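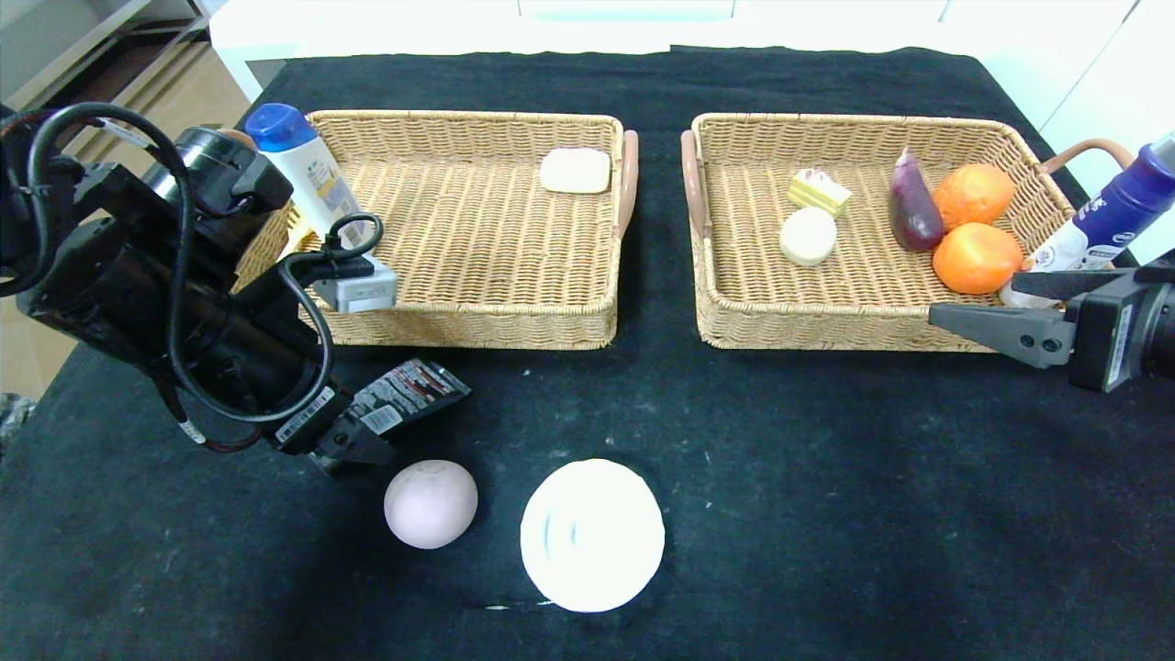 Most of the trouble in a two-arm cell starts in the cables. I have looked after cells of this sort for long enough to have an opinion on it, and my opinion is that we spend far too much of our maintenance time on the motors and grippers and far too little on the wires that run between them. On a sorting bench, where toiletries go in one wicker basket and play food in another, the left arm carries its black cables outside the body in several arcs, with one loop standing up above the arm and a thinner lead coming off the small grey module on the wrist. Every one of those loops is a decision somebody made with a cable tie. I would like it to be treated as one.

At Trelholm we run 4 benches. The fault book for them goes back to April, and when I went through it I expected to find worn finger pads and bad calibration. There was some of that. But the entry that came up over and over was a short one: "lost wrist signal, reseated, OK". It had been written in five different hands. Reseating a plug takes a minute and the arm comes back, so it goes in the book as solved and the next shift finds it again.

The plug is rarely at fault. What happens is that the loop is too short for one particular pose, usually a long reach to the far corner with the wrist turned over. The cable goes tight, pulls a little on the connector, and then goes slack again when the arm comes home. You can look at the arm in its rest position all day and see nothing wrong with it.

The usual answer is to make the loop bigger, and I don't agree with that either. A big loop swings. It catches on basket handles, which stand up higher than people remember when they are setting clearances, and it hangs into the view of the other arm. Cristian Montoya, who fitted out our second bench, likes generous loops and has told me so many times. His argument is that a snag is easy to see and a strained connector isn't. That is true as far as it goes. I still think a loop should be as long as the worst pose needs, plus a hand's width, and no longer.

To find the worst pose you have to put the arm in it. This is the part that gets skipped. With the drives off and the brakes released one joint at a time, and a second person holding the weight, you walk the arm through the corners of the table and turn the wrist both ways at each one. Then you tie. It took Catarina Arruda and me 29 minutes to do one arm, including an argument about where the third tie should go. Wadamen, who supply our benches, allow nothing for it in their service sheet. Their sheet says "inspect cables for damage", and by the time there is damage you have been losing picks for weeks.

I would add three things to that sheet if they asked me. The first tie belongs on the upper arm and never on a moving cover. Ties should be snug enough that the cable doesn't slide and loose enough that you can turn it with two fingers. And each tie point should have a paint mark beside it, so that whoever replaces a cable puts it back where it was. We use a yellow pen. It costs next to nothing and it has ended most of the disagreements between shifts.

There is a fair objection, which Henrique Nogueira put to me when he read an earlier version of this. He says the real fix is to buy arms with the cables run inside. He may be right for a new line. But internal cables have to be changed one day too, and on the one Kvaran arm I have had open, that meant taking off every cover down to the shoulder. With the wires on the outside I can swap a lead between batches. I can also see it, and so can the operator, who is at the bench far more than I am.

My other complaint is smaller. People dress the cables with the gripper empty. A flattened tube held at a slant sticks out well past the fingers, and so does a tall bottle, and the arm has to turn the wrist further to set either of them down neatly in a basket. Put something awkward in the gripper before you go through the poses. We did one arm empty and had to cut off every tie and start again.

We have now redone 2 of the benches this way. I am not going to claim figures, as it has only been a few weeks and the fault book is only as good as the people filling it in. The wrist signal entries have stopped on one bench. The other still has one now and then, and I think the lead itself is tired. A new one is on order.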